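Learning to rent in a second language

31st August

Last week I signed my second lease in this country, and I want to write down some things while I still remember them. My English is good enough for work and for the supermarket, but a rental contract is another kind of English. The first time I signed, I understood maybe half of it and I was too shy to ask.

This time I asked for everything. The contract had 18 pages, and I read them in the evenings with my friend Samah Benmoussa, who has been renting in Skotberg for much longer than me. She taught me the difference between "normal wear" and "damage". In my language we use one word for both, and this one word did cost me a part of my first deposit.

The other word I had to learn was "sublet". I thought it was a small version of letting, like "booklet" is a small book. Samah laughed very much at this. 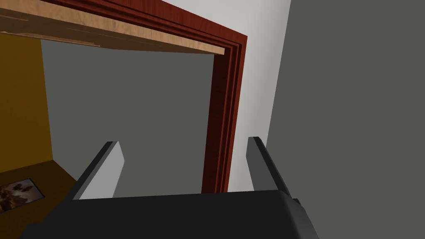 Then came the question of the notice period. My old lease said two months, in writing, and I sent an email. The landlord, Mr. Farouk, answered kindly that email is not "in writing" for him, he wants a letter with a signature. So I wrote the letter three times, because the first two sounded like I was angry. How do you say politely that you are leaving? My first version began with "I inform you", and Samah said it sounds like the police.

I also kept a small notebook for phone calls. Before each call I wrote my first sentence, so that I don't freeze when somebody picks up. After the first sentence it usually goes by itself. The only bad call was with the electric company, where they asked me to spell my street and I mixed up E and I again, as I have done since school.

The transfer fee was 53 dollars and I still don't know what it was for. I will call them on Monday. The first sentence is already in the notebook.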